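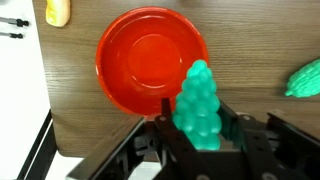

Figure 2. Red plastic plate and translucent turquoise-green toy grapes on a wooden tabletop.

4.2 Naming the colours between blue and green

The answers we enjoyed reading most came from the stretch between blue and green. Red gave us very little to talk about. People in both towns called red things red, quickly and with no sign of doubt, and the few who added anything tended to say "orangey" or "tomato". Once the colour moved toward turquoise, the agreement fell apart, and it fell apart in ways that were far richer than our January pilot had led us to expect.

The full set holds 2,798 written answers to the home survey, collected in Nunusside and Skomier. Of these, 2,100 name a colour with a single word and can be sorted by the Shetty scheme described in Section 3. A further 764 answers in the full set compare the colour to something in the world, either alone or next to a colour word, so the two groups overlap. The comparisons are wonderful. We have pool water, old bathroom tiles, toothpaste, "the good kind of mint ice cream", copper roofs, hospital curtains and a neighbour's fence. One person in Skomier wrote only "my aunt's car" and left the rest of the line blank.

Three words do most of the work in this part of the range: green, blue and turquoise. Older people leaned on the first two. Younger people used turquoise freely, along with teal, aqua and mint, and they did not use them as if they meant the same thing. Teal was kept for darker shades, while mint was nearly always pale. Aqua wandered. It was given to light blues, to strong greens and, in one household, to a grey that its owner had bought as a paint called Sisirar. We had expected the paint trade to show up in the answers, but not so early or so often.

See-through objects deserve a section of their own, and we hope to give them one. A solid thing has one main colour under steady light, with a highlight and a shadow that most people are happy to ignore. A translucent thing is harder to pin down. The toy grapes in Figure 2 are turquoise-green, yet they have a soft mint tone where the light comes through, and either word would be a fair answer. The glossy plate behind them has white highlights on its rim and still reads as red. People seem to look past shine with ease. They are much less sure what to do with glow.

This matches what Kevser Kocabaş found in her interviews on coloured glass, where the same bottle could be called green on a shelf and blue in the hand. She asked people to defend their choice, and many changed it halfway through the sentence. Her notes record a long and friendly quarrel between a father and daughter over a vase, which ended with both of them agreeing on "sea" and neither agreeing on which sea. We have borrowed her habit of keeping these second thoughts. When someone crossed out a word and wrote another, both went into the file, in order, and the crossed-out word was marked as a first choice.

The first choices turn out to be useful. Green was crossed out in favour of turquoise more often than the other way around, and the same was true of blue. It looks as though people reach for the broad word first and then trim it. Hüsnü Özkan has suggested that the trimming is partly social – a careful word feels like a more helpful answer when a stranger has asked for one – and we think he is right to worry about this. A spoken task with less time to reconsider would help to tell the two apart. Canan Yaman is now preparing one, using the same household items and the same order of questions.

We also looked at what the object itself brings to the name. Food is the clearest case. Real grapes are commonly called green or red in the shops, even when the fruit is closer to yellow or purple, and people carry those names over to pictures, toys and fabric prints. Several answers described a plainly bluish grape pattern on a tablecloth as "green grapes". Asked about the tablecloth's border, which was dyed the same shade, the same people wrote turquoise. We had not planned for this, and we were delighted to find it. Emiliano Benítez has gone back through the pilot sheets and found the same split there, with lemons and limes in place of grapes. Those sheets are treated separately in Section 4.3.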